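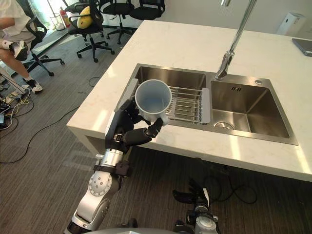
Chapter 7
Letting Go: Planning the End of a Task

Most of this book so far has been about getting hold of things. You have found the cup in a point cloud, picked a grasp, planned a path to it and closed the fingers without launching it across the kitchen. If you did the Chapter 6 exercises, you have probably also sworn at a solver. Good. Now you have to put the cup down.

Students tend to treat placing as grasping played backwards, and so did we. The first placing routine in Emgate, the teaching stack used throughout this book, was the grasp routine with its waypoints reversed. Mounir Ait Brahim wrote it on a Sunday and has asked that we mention this was his idea. It worked well on a flat table. Then somebody gave it a dish rack.

A rack is mostly gaps. A depth camera looking at chrome wire over a steel sink returns a few honest points, a good many reflections, and a large hole where the basin is. Our planner looked at all this and concluded that there was no rack. It then proposed lowering the cup to the bottom of the sink, with a confidence score we would love to see on a student assignment.

Jeanie Shearer logged 771 placing attempts for the first version of this chapter. Of these, 300 ended early when the planner refused to produce any path at all. She put those down as successes of the safety layer, and she was only partly joking. The other failures were more colourful, and several of them appear as problems at the end of the chapter.

You will need three ideas from earlier on. The first is the contact model from Section 4.2, which we will bend until it complains. The second is the collision map, especially what it does with cells it has never seen. The third is the hand's own shape: fingers wrapped around the low part of a cup reach the wires at much the same moment the cup does, and a planner that checks only the cup will find this out the loud way.

Section 7.1 covers where a cup can go. Section 7.2 asks how far to trust the camera once the hand is blocking half its view. Section 7.3 deals with the last few centimetres, where position control hands over to force control, and Section 7.4 with opening the fingers, a step that took us one line of code to write and most of March to fix.

Before you start

Load the Terura kitchen model and set the planner's sample limit to 2,000. The default is 400, a number chosen for tables.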